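Food Service Skills, Unit 4 – Tableware and Table Tops
Handout for session 2 (Plarnance site)

Bring this with you, there are no spares.

Last time: plates, stacking, chipped edges. Today: bowls and small trays, dark glazes and shiny finishes.

Main points
Shiny black shows everything. Fingerprints, water spots, lint off the cloth. Hold by the outside, never thumb over the rim.
Wavy rims – lovely to look at, a pain to dry. Go round the dips one at a time with a corner of the cloth.
Small trays: check the corners, crumbs sit under the raised edge.
Set down gently, base first. Dont slide anything across bare wood.

Boards and surfaces
Butcher block wants a damp cloth, then a dry one. No soaking. Oil it in June and again before Christmas.
Perforated plates: brush first, wipe second. The little holes hold on to fluff.

Stock sheet
Daltus order is 16 bowls, shelf 4. Write any breakages on the sheet the same day, item code 567. Dinesetti trays are counted seperately.

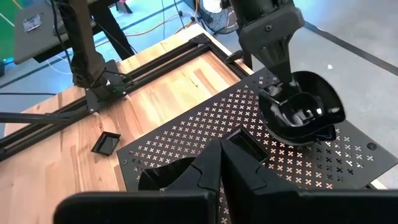

Fig. 1. Scalloped black bowl held just over the perforated plate, small square tray on the bare wood.

For next time: read the section on glazes, and note down two ways of drying a wavy rim without leaving marks. Half a page is plenty.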